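Review: the Fomlow garment-folding system in domestic use

Published August 10, 2018 by the Tritine Household Equipment Review

Fomlow is a two-jaw gripping system sold by Deák for the folding and putting away of clothes. This review considers whether it, or any machine of its class, is yet ready to take over a chore which most households carry out without thought. Our attention was given chiefly to dark outer garments handled on a bed, the place where a good deal of household folding is done.
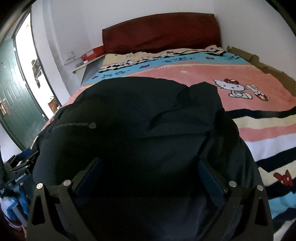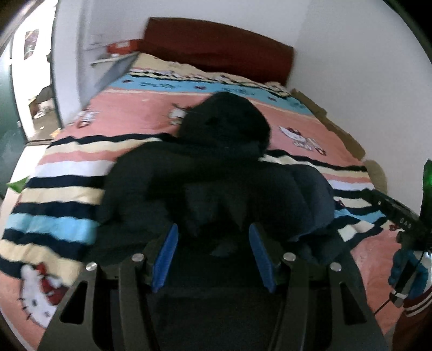 A black garment on a patterned blanket, with the gripper at the near side of the bed.

Folding remains among the harder tasks that can be set for a machine. A plate or a bottle keeps its form when it is lifted. A jacket changes shape each time it is touched, and its sleeves, hood and cord may come to rest in any arrangement. A system must first decide which part of the cloth it is looking at, and only then where to take hold. Black cloth adds to the difficulty, as creases and edges show little contrast.

Our trial comprised 300 folds over 17 working sessions. Garments were presented in two conditions: laid out with the hood towards the headboard, and dropped without arrangement. A fold was recorded as acceptable if the finished garment could be placed on a shelf without further handling.

With garments laid out, the results were encouraging. The system usually found the shoulders, brought the sleeves across the body and completed the fold in an orderly manner. The grip was firm and left no marks on the cloth. Thick seams were handled well. Thin linings were less certain, and on several occasions the jaws took up the outer layer and left the lining behind.

With garments dropped, performance fell sharply. The system frequently mistook a sleeve for the body of the jacket, and it was inclined to repeat a failed approach from the same side. Drawstrings were a particular weakness. A person moves a loose cord aside without looking at it; Fomlow treated it as an edge of the cloth and attempted to fold along it. The supplier has informed us that a revision dealing with cords is planned for September. We have not examined it.

A soft surface also proved troublesome. When the jaws pressed down to collect a fold, the bedding tended to rise with the garment. Patterned blankets caused further confusion, and stripes were at times read as the edge of the item to be folded. Results on a plain, firm table were better in every respect, though few households will wish to clear a table for the purpose.

Speed should be mentioned. An acceptable fold took 3 minutes on average, against a matter of seconds by hand. Where the machine can be left alone this need not be a serious objection. At present it cannot be left alone, and the person supervising it would have finished the pile in the meantime.

We also consulted Plusatero, a commercial laundry which has used the same system on its finishing line. Conditions there are more favourable: the tables are flat, the lighting is even and the garments arrive in batches of one type. The laundry reports that 40 garments are now put through the system in a normal shift, all of them plain work jackets. Mixed loads are still folded by staff, and there are no plans to change this.

The instructions supplied are clear and the parts were well made. The pads may be removed for cleaning without tools. Replacement pads are sold only in pairs, and we would ask the supplier to reconsider this. Noise was low enough for use in an occupied room.

We do not recommend the Fomlow system for domestic purchase in its current form. Laundries and workshops handling a single type of garment may find it worth a trial, provided that a member of staff is available throughout. The system will be examined again once the cord revision has been released, using the same garments and both methods of presentation.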